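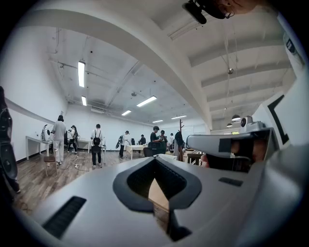

House rules for hand-held gripper sessions, draft 2: comments please

neelam_p
Posted October 3, 2021

Right. I've been asked to turn our pile of laminated signs into one page of rules that people might read. Sneha Awasthi and I have got this far:

1. Check the black tape on the finger before you start. If an edge has lifted, replace it, don't press it down with your thumb and hope.
2. Keep the printed markers clean and flat. No pen, no stickers, no fingerprints if you can manage it.
3. Cables run along walls or under a cover.
4. Chairs not being sat on go back to a wall.
5. Two arm's lengths between operators.
6. Anyone who hasn't signed the consent sheet stays out of the room while people are recording.
7. Sessions stop at 53 minutes, whatever you're in the middle of.

Have at it.

salameh_dave
Why 53?

neelam_p
Because the booking slot is an hour and it takes seven minutes to get everybody to put things down.

tkhuong
Rule 3 is good and will be ignored, as it was in March when it was a sign. We had it in red. I tripped over a cable while reading it.

My real complaint is rule 5. Whose arms? And with the gripper or without? Tape a grid on the floor and give each person a square. At Cikuria we did this and the arguing stopped in a day, or at least moved on to who got the square by the window.

UrmilaS
Against the grid. People walk about, they're meant to walk about, and the tasks are no use if everyone does them standing on a stamp. Distance between people matters when both hands are full and you're looking at what you're picking up. A spotter does that job better than tape does.

tkhuong
A spotter is a person with a phone.

UrmilaS
Then write "no phones for spotters". It's a rules page, Tài, we're allowed rules.

lalit.b
Couple of things from the Ladero side.

Rule 2, agreed, but say what happens if a marker is damaged. We bin it and print another at 100 per cent scale. Do check the print box, because "fit to page" shrinks it very slightly and you'll spend an afternoon blaming the software. Ask me how I know. Or don't.

Rule 4, "a wall" is generous. I have seen a chair put back to a wall directly in front of the fire door.

Missing: headsets. If you wear one, you take it off before you go down any stairs. Also missing: bags. Straps catch on handles and on each other.

salameh_dave
Bags off is a non-starter if the kit's battery lives in one. Make it "personal bags off, straps done up on anything you have to wear".

neelam_p
Taking that wording, thank you. Headsets going in as well.

UrmilaS
Can 6 be firmer? Consent before the door, with the sheet outside the room. At Groltatville it hung inside, so you walked in front of everyone's cameras to say you didn't want to be filmed.

lalit.b
Seconded.

tkhuong
Thirded, and I'd like my objection to rule 5 kept in the record.

neelam_p
It's on a forum, it will outlive us both. Draft 3 will have the sheet outside, the marker scale, fire doors spelled out, headsets and straps. Rule 5 stays at two arm's lengths with a spotter, no phone. We'll try it for a month and Tài can bring his tape to the review.

tkhuong
I have 1005 metres of it.

salameh_dave
Still think the stop time should be 55.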